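Samer Haddadin
A thread on the "99 percent of the time it's fine" school of robot safety. Long, sorry.
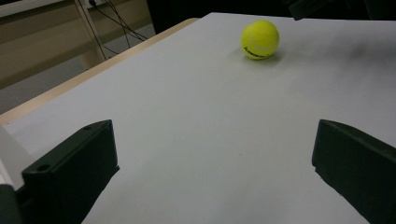 The fault I want to talk about is a gripper that closes when it has been told to stay open. I've spent most of May reading the incident log for it, and the log is a lot less relaxed than the sales deck. The job is as dull as jobs get: close on a thing, lift it, put it down, open. A tennis ball on a white tabletop, two black fingers spread wide, plenty of bare table between them. That gap is where people put their hands. Ball rolls a bit, you reach in and nudge it back. Everyone who has done this work has done that.

So. 313 logged cycles on the Custgate line before anyone wrote the word "unexpected" in the notes column. After that it shows up again and again, in different handwriting.

What the notes say, once you line them up: fingers commanded open, fingers open, pause, fingers close. No command in between. The software thinks they're still open the whole time. It will tell you so on the screen while they are shut.

Zimetti, who make the controller, call this "a transient position discrepancy." I call it a machine that doesn't know where its own fingers are.

Their first explanation was operator error. Someone leaned on the pedal. Fine, it happens. Except the pedal was unplugged for a good part of the log, and the notes say that too, two lines up from the ones they quoted back at us.

Second explanation was electrical noise. Cables too close together, bad routing, take your pick. Maybe! I've seen noise do stupid things. But then show me a trace. I asked for a trace. I got a PDF about best practices for cable routing.

Third explanation, the current one, is a firmware timing problem "in rare configurations." The rare configuration is the one in the quick start guide.

Now the part that bothers me more than the bug. Previne did the safety review and signed it off. I've read the review. It tests what happens when the gripper closes on a hand during a commanded close. It doesn't test a close with no command, on the grounds that the gripper can't do that.

You can't rule out a fault by assuming it away on page one and then testing everything else very carefully.

Someone will tell me the force is limited so who cares. The limit is 80 newtons on paper. It's enforced by the same controller that has lost track of the fingers. I'd like to see it measured during the fault. I have asked for that as well.

No one has been badly hurt. One pinched thumb, one bruised knuckle, both in the log, both marked "minor, no action." I believe the minor part. The no action part is how you end up with the other kind.

To be fair to Abou Jaoude, who run the Custgate line: they're the ones who kept the log, they handed it over without a fight, and they put a hard power cut within reach as soon as they saw the pattern. It went in at 7 in the morning and they didn't wait for Zimetti to approve it.

Zimetti's fix is a patch. It was run for 117 cycles with no repeat and now the ticket says "resolved." Remember the number from earlier? 313 before the first one. So the patch has been tested for well under half as long as the broken version ran clean. I could have swapped the sticker on the lid and got the same result.

What I'd want before I put my own fingers in there: a position sensor that doesn't report through the same board. A power cut that doesn't ask the software for permission. A run long enough to mean something. And the review redone with the no-command close in it.

None of this is exotic – a second sensor is cheap and the cutoff is a switch and some wire.

A few people have asked if I'm against these tools in general. No, I use one. I just don't reach between the fingers with the power on, whatever the screen says, and I'd ask you not to either until there's a trace to look at.

Yes I've sent all this to Zimetti. 41 days, two auto replies. If you run the same controller and your notes column has the word "unexpected" in it anywhere, my messages are open. Cycle counts and firmware version please, plus whether the pedal was plugged in.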